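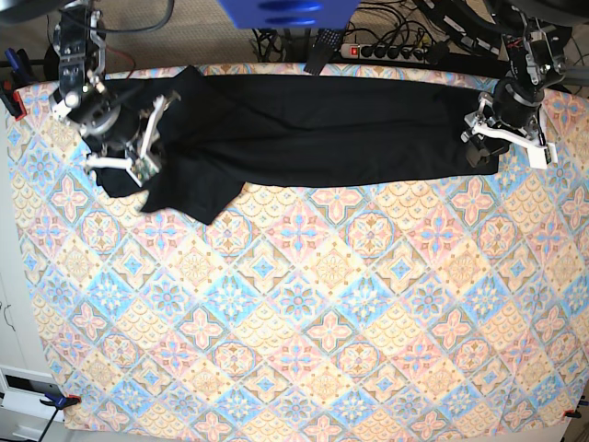 Last updated: 11 September 2019

11 September 2019 - Senga Yule

Bimanual stretch, dark garments. Continuing from the branch Brostton left me before leave. Goal for today was to get the stretch phase to stop on its own, no hand on the keyboard.

Started with the segmenter. Black shirt on the patterned cloth. I expected the pattern to be the problem and it wasn't, much. Old mask was a color threshold against a stored picture of the bare cloth, and black is far from everything in the print, so the main body comes out solid. Trouble is at the arms. Arms are dark, shirt is dark, and wherever a wrist hangs over the fabric the mask runs straight up the arm and the "garment" grows a leg. Edge fit then puts the corner somewhere on a motor housing. Same thing off the far side of the table, cables and power strip on the carpet come in as cloth if the crop is loose.

Fixes:
- crop now comes from the table corners in the calibration file, not the hardcoded box. Was 11 pixels too generous at the far edge.
- arm mask rendered from joint angles, dilated, subtracted before anything else. Needs the right timestamp! Was using the latest joint state with an older frame, so the mask lagged behind the wrist by a visible amount whenever we moved. Now interpolates. Should of done this in April.
- white fingers are easy, left them alone.

Stretch controller. Both grippers close, then move apart along the line between them, speed limited, stop on load. Load is estimated from motor current at the shoulder and elbow, no force sensor. Raw current is useless near the start of the move (stiction), so I ignore the first 35 samples and then run a median over the rest. Threshold still set by hand. Tried one value for both arms, no good, the left arm reads higher at the same pose and always trips first. Per-arm offsets now, taken at the pregrasp pose with fingers open. Seems sane on the plots.

Open question - what counts as stretched. Load says the fabric is tight between the two pinch points. Says nothing about the rest. With the shirt laid long across the upper part of the table you get a decent dark rectangle in the middle and then the left end is still bunched up with a flap hanging down onto the cloth. Sleeve probably, or shoulder, can't tell from the overhead view and neither can the network. Controller calls that finished. Fold planner sees a pentagon-ish thing and picks a fold line through the flap.

Options as I see them:
1. Second phase, let go on the bunched side, regrasp at the tip of the flap, pull out and down. Sjöberg wants this. Needs a regrasp detector we don't have.
2. Score the outline against a rectangle and a T template, and refuse to go on if both are bad. Cheap. Doesn't fix anything but stops us feeding junk to the planner.
3. Grab further in from the corner. Tried it in sim only, the sim cloth is far too nice, don't believe it.

Doing 2 first. Score function is written, in tools/, not hooked up. Threshold to be picked from logs and not by eye please.

Planner timing. One plan call took 2 seconds, which would be fine, except it blocks the control thread and the grippers just sit there pushing into the table. Moved to its own process with a queue of length 1, old requests dropped. Control loop back to 100 Hz. Watch the shutdown, the child process hangs if you ctrl-c during a plan. Kill it by name for now.

Wrist camera on the right gripper - driver drops frames if the overhead stream starts first. Order matters, wrist then overhead. Put a check in the launch script. Zisico had the same thing on the other bench and "solved" it with a sleep, pls don't copy that over.

Also the tablecloth. If anybody moves the clamps, retake the background picture. The bare-cloth reference is only good while the print lines up, and a small shift shows up as outlines around every tile and flower. Wrinkles in the lower part are ok so far, the shading is under the threshold. Added a warning when the background diff outside the garment gets too big, it prints in yellow and is easy to miss.

Not done:
- hook up outline score
- load offsets drift as motors warm up?? log temperature next to current
- rename left/right in the viewer. Robot's right arm shows up on the left of the overhead picture and I've now swapped the offsets twice becuase of it. Labels should be robot side everywhere.
- send Plirance the log format, they asked again

Pushed to stretch-dark, tests pass except the queue one.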